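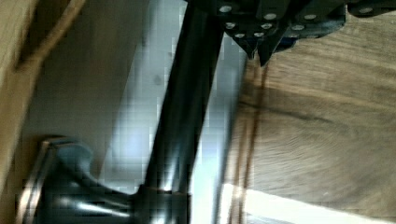 Base of the pole, dark metal.

Pitch drift in unaccompanied four-part singing
Posted February 2, 2018 in Choral and Ensemble

Our quartet loses close to a half step over a three-minute ballad. We take the pitch from a pipe, start in A-flat, and finish nearly in G. It happens in every rehearsal and at every tempo. Up-tunes hold within a few cents. All four of us can match a drone individually. Is there a standard way to find which part is causing it?
Clulline

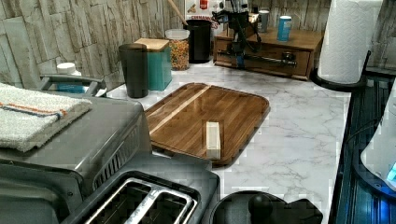

I have logged 22 takes so far with one microphone per part, and the bass and lead look equally flat by the last chord. We have a contest in April and would like to fix this without changing the key.

Record each part on its own track and check the lead first. Compare the tonic at the start of each phrase with the tonic at the end of it. If the loss is inside the phrase, look at descending steps, which are usually sung too wide, and at repeated notes, which sag. If the loss is between phrases, the problem is the breath and the re-entry.
Do not tune the thirds to a keyboard. A just major third sits 14 cents below the tempered one, and that is correct in a ringing chord. Trouble starts when the melody moves off that low third and treats it as the new reference. The next root then goes down with it.
For practice, run a quiet drone on the tonic for 20 minutes per session – tonic only, no fifth. Sing the ballad on a neutral vowel, then add words. Stop at the end of each phrase and check against the drone before going on.
Aguirre

try it up a half step, worked for us. A-flat is a bad key for a lot of groups, no idea why
stundeo3831

Moving the key helped us too, but only for one song. The drift came back in the next one we learned. The drone took longer and held.
Sevdale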